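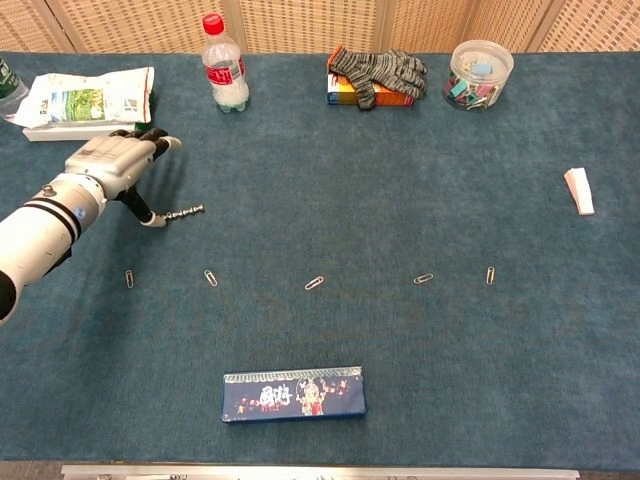 Paper clips on the carpeted table, bench side.

Workshop notebook, Conservation and Binding Room
May 2023

Subject: removal of metal fasteners from the Vitale correspondence, and first trial of the Foltach board for the replacement folders.

The Vitale correspondence was received in 3 cartons and has now been surveyed in full. It consists of 2728 leaves, mostly office letters and carbon copies, with a smaller run of printed price lists from the Bendetti works. The paper is machine-made throughout and of fair to poor quality. The carbons are on thin tissue, which tears readily at the upper left corner, where nearly every group was fastened.

Of the groups surveyed, 302 are held by metal fasteners of one sort or another. Steel clips are the most common, followed by staples and then by straight pins. Rust is present in a good number of cases. It is worst in the second carton, where the lower folders have tide lines along the bottom edge and the clips have bonded to the first and last sheets.

Procedure as agreed for this collection:

The group is laid face down on blotter. A strip of polyester film is slid under the clip on each side of the paper before anything is moved. The long loop is held flat with a fingertip and the short loop is raised with the microspatula until it stands clear. The clip is then lifted away. It is not to be pulled along the sheet, even where it seems free.

Where the clip has bonded, the rust is first reduced with a dry stiff brush, working outward from the metal toward the edge of the paper. No moisture is to be used. A trial with a slightly damp swab on a blank sheet spread the stain well past its original line, and the method has been dropped for this collection.

Staples are opened from the back, one leg at a time. The staple remover from the front office must not be used on anything from this room.

Pins are drawn only after the entry and exit points have been checked under the lamp. Two of the pins found so far had bent inside the group and had to be cut.

The order of leaves is to be kept by placing each freed group in a folded sheet of the Uvik tissue, with the group number written in pencil on the outside fold. Attachments stay behind the letter they were found with, even when the dates suggest that they belong elsewhere. Questions of arrangement go to the cataloging office and are not settled at the bench.

Foltach board, first trial. Five folders were cut from the sample sheets and creased on the small board cutter. The grain runs the short way on these sheets, contrary to what was ordered, and the crease cracked on the outer face of every folder cut to the standard pattern. Turning the pattern gave a clean crease but wasted a wide strip from each sheet. The supplier is to be asked whether the same weight is stocked long grain. If it is not, the remaining stock should be kept for box dividers, where no fold is needed, and the folders should be made from the older board already on the rack.

The pH pen gave a satisfactory reading on the cut edge as well as on the face. Stiffness is good. The surface takes pencil without skidding, which the last board did not.

Condition notes on individual groups:

Group 14 -- clip impression remains on the top four sheets. Left under light weight overnight with no change. Acceptable.

Group 37 -- loss at upper left corner, old, edges already soft. The detached piece was found in the gutter of the folder and is now in a small envelope with the group. To be mended with thin tissue and wheat starch paste when the next batch of paste is cooked.

Group 52 -- Bendetti price list, color printed on coated stock. Pages stuck to each other along the fore edge. Not to be opened at the bench. Set aside for treatment.

Group 88 -- purple copying ink on both sides of the sheet. Highly soluble. A note has been placed on the tissue wrapper, and no paste repair is to be attempted.

Supplies: the polyester film is down to the last part roll, and number 15 blades are finished. Blotter is sufficient for the second carton but not the third. The brush used on rusted metal has been marked with red tape and should be kept apart from the others -- it had been returned to the general jar.

Next entry to cover the lower folders of the second carton and the reply on grain direction.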